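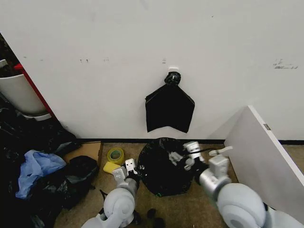 Two-arm robot keeps faulting on one side when it grabs trash bags – what am I missing?

Posted by Randi Brekke, Wednesday, March 17, 2021

Hi all, first post here so go easy on me! I look after a two-arm setup at work (small office, carpet floors) and we've been trying to get it to handle black plastic trash bags. The job is simple on paper: take hold of a bag that's lying flat on the carpet, one gripper on each side, and lift it.

The left arm is happy. The right arm closes, sits there for a second, and then throws an overcurrent fault on the gripper and drops to a soft stop. The left one doesn't know about it and keeps lifting, so I end up with a bag dangling from one hand and an arm that won't move until I clear the fault. Last Friday it kept pulling while I was reaching in to free the plastic and it got my sleeve. No harm done, but it scared me enough that I've stopped running it.

What I've tried: rebooted everything, swapped to a thicker bag (Nordin brand, same thing happens), and turned the right gripper's force limit down from 1469 to 1000 in the settings. That last one made it worse, if anything. It now faults before it has closed all the way. The controller is a Ternden, the older one with no screen, and the finger pads are from Gritedex. I wiped the pads with Clorine cleaner back in the fall and they looked fine to me.

Is this a motor going bad or something dumb I've done?

gravelpit_dan

Before anything else, please stop putting your hands in there with the power on! A soft stop on one arm is not a safe robot. Hit the e-stop, make sure both arms are really dead (watch out, some of them sag when the brakes let go), and then go get your bag out.

On the fault itself – my bet is the fingers are pushing into the carpet. A trash bag is so thin that to pinch it from above you have to go right down to the floor, and if the right arm's height is off by even a hair, the fingertips dig into the pile while they're trying to close. The motor sees that as a big load and trips. It also fits with what you saw on the lower limit, because you just gave it less room before it complains. Put the limit back where it was.

Easy test: run the same close with the gripper up in the air, nothing under it. Do it 28 times or so if you have the patience. No faults in the air means your motor is fine and you need to redo the height on that arm.

mopbucket

had this. was the cable. check the cable

Tamsin_R

I'd do Dan's air test, but mopbucket has a point too, even if it's a short one. If the cable to the gripper makes a loop, it can catch or get tugged when the wrist turns, and a bad connection there can throw some pretty strange faults. Power off, then follow it with your fingers from the gripper back up the arm and feel for a flat spot or a plug that wiggles.

The part that bothers me more is the left arm carrying on by itself. That needs fixing whatever the cause is. On my controller there was a setting that linked the 2 arms so a fault on either one stops both, and it was off when I got it. I don't know where Ternden hides theirs, so call them and ask. I wouldn't run it again until that's sorted.

Also, if you move the arm height, go up in tiny steps and use a bag you don't care about. I shredded a whole box of them in May doing it the fast way.

Randi Brekke

Thank you all! Air test done, not one fault, so it looks like Dan's carpet idea is in the lead. Force limit is back up. I've left a message with Ternden on linking the arms and it stays switched off until they call me back. Cable check is tomorrow.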